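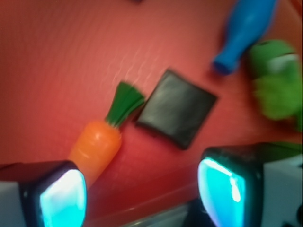

Carrot, square, blue thing, something green and fluffy. My view for most of the day.

Thursday, 9:40 at night, feet up

Second week of sharing the returns bench with the arm and I have now been promoted, if you ask Esther, or moved sideways, if you ask my paycheck. The new title is "exception handler." Matěj said it sounds like somebody who works with circus animals. He has been calling me Ringmaster since the morning meeting and I expect it will last until Christmas.

For the record, because I'll want to remember how this went when I'm old and telling it wrong: before September there were three of us on loose returns. Matěj, me, and Mwajuma on the late half of the shift. Nursery schools rent the play sets from Domano, the sets come back in a jumble, and we tip them into trays and sort them. Vegetables with vegetables, soft toys to laundry, anything chewed to the sad box. It was dull work and we were very fast at it, and we talked the whole time. I know more about Mwajuma's sister's divorce than the lawyers do.

Now the arm does the picking and I watch what it sees on a screen, with a tray of red and two turquoise finger pads looming up at the bottom like a pair of bathroom scales. When it isn't sure, it stops and asks me. I press a key. It carries on. On a good run I press a key every couple of minutes. On a bad run I might as well be playing the piano.

Today was mostly piano. It's fine with carrots. It loves a carrot. I'd say it goes for the carrot first more often than not, the way you eat the good chocolates out of the box and leave the coconut. The flat dark squares it hates, and I have some sympathy, as I couldn't tell you what they are either. Matěj says coasters. Fasil says part of a tea set. They've been coming back in the play food for as long as I've worked here and we've always thrown them in with the crockery and moved on. You can't do that with the arm. The arm wants a category. So at 10:15 I was on the phone to Sethi, who wrote the software, and a very polite man asked me what I would call the item. I said "square." He said could I be more specific. I said "dark square." There was a pause while he typed it in, and so now that is what it is, officially, in the system, forever.

Plush is the other trouble. The fuzzy green one turned up and I had to squint at the screen with my nose practically on the glass, it was such a smear. I pressed "soft toy" and hoped. Nine years of handling these things and I've found out I knew most of them by feel. Through a screen I'm a beginner again. I said so to Esther and she wrote it down, which made me wish I'd put it better.

Lunch was odd. We used to take it together at half past twelve, all of us off the bench at once. The arm doesn't eat, so breaks are staggered, and I sat across from Tumaini from dispatch, who I like, but who reads while he chews. Matěj has been put on packing at the far end, and he waved at me over the pallets like a man leaving on a ship. I should say he prefers packing. His back prefers it too. He has not bent over a tray in two weeks and he came in on Monday walking upright, like a picture in a science book. I'm not allowed to be gloomy on his behalf, he's told me so.

My own wrists are better, I'll give it that. I haven't worn the strap since last Friday. In its place I've got a stiff neck from the screen, and Esther has ordered a riser for the monitor which will come when it comes.

The afternoon meeting was about the numbers. There is a sheet taped up by the coffee machine now. We did 445 pieces before lunch, the arm and me, and Fasil read this out in the voice of a man announcing a birth. Then Mwajuma, who had come in early for it, asked what the three of us used to do by hand before lunch. Fasil looked at the sheet. The sheet doesn't go back that far. It turned into a very long silence and somebody opened a packet of crackers. I happen to think it was more than 445, but I also know that we stopped for cake on every birthday and sometimes on birthdays of people who had left.

Then the real business, which was the second arm. Wurkilska are getting one at their depot and so, naturally, we must have two. It goes in by the window, where the radio is. One person will watch both screens. Mwajuma asked which person. Esther said it hadn't been decided, and that there'd be training for anyone who wanted it, 16 hours over at the Datov site with the bus paid for. Mwajuma put her hand up before the sentence was finished. I put mine up after hers, and I'm still not sure how I feel about the two of us having our hands up for what may be one chair. We walked to the parking lot together afterward and talked about her sister the entire way. Neither of us mentioned it. I'll bring it up tomorrow, or she will, or we'll both be very interested in the divorce until spring.

To be fair to Esther, she has said twice that no one is being let go, and she said it looking straight at us. She also said "for now" once, quietly, and then took a drink of water.

Small things. The arm needs a name, apparently. There's a list going around. Matěj put down "Esther" and then had to pretend it was somebody else's handwriting. My vote is for no name at all. I've had coworkers with names for nine years and it hasn't made any of them put the tape back where they found it.

And I caught myself talking to it. Around 3, when it had hovered over one of those squares for what felt like a week, I said "go on, love, just grab it," out loud, in my mother's voice. Tumaini was passing with the hand truck. He didn't say anything, but he did look up, and for Tumaini that's a speech.

To do: find my gloves, somebody has walked off with them (do I still need gloves?). Ask about the riser. Ask for the old tally books before they get recycled, there must be 20 of them in the cupboard under the stairs, and I'd like to see that number for myself. Bring in batteries for the radio and work out where it's going to live. Bus to Datov leaves at 7, so set the other alarm as well.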